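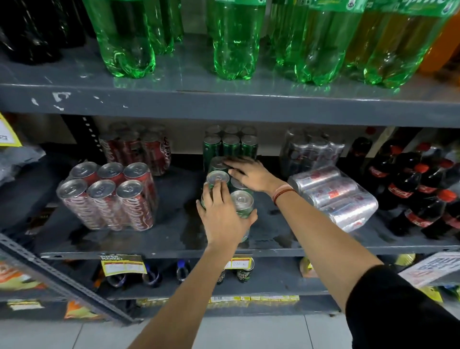
Green cans on the middle shelf, soft drinks section.

About Vindeck

Vindeck is a family-owned grocery wholesaler and shop operator based in Grustside. Fatos Živković opened the first store on Vukadinović Street with one cooler and a rented van. We now supply 44 small shops and run two of our own.

Most of our customers are corner stores, school kitchens and gas stations. They order by phone or through the Tokevura order desk, and the minimum order is 30 cases. Orders placed before noon go out the next working day. We do not charge for delivery inside Grustside.

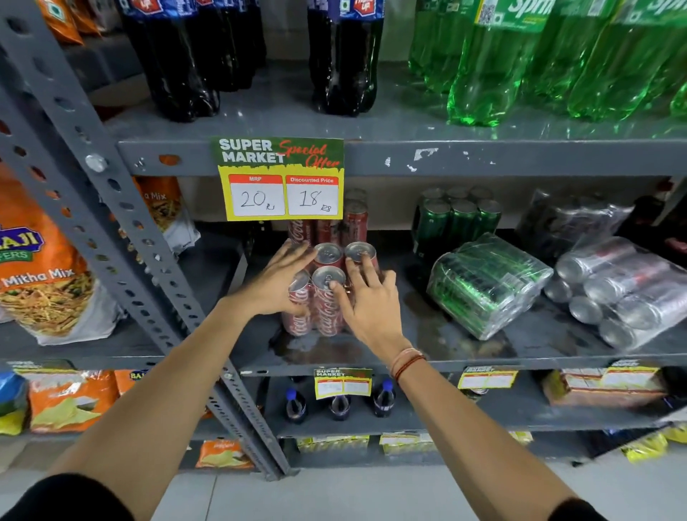 Our range covers dry goods, cleaning supplies, paper products, snacks and drinks. The full price list has 251 lines and is updated every May. Coca-Cola in the red can is sold in our own shops and by the case to trade accounts. We do not carry fresh meat or tobacco. If you need an item that is not on the list, ask the order desk and we will give you a price.

The warehouse has a trade counter open to account holders Monday through Saturday. Parking is at the rear, next to the loading dock. To open an account you need a business license and one trade reference. New accounts have a credit limit of $300 for the first three months.

Page last updated November 1, 2024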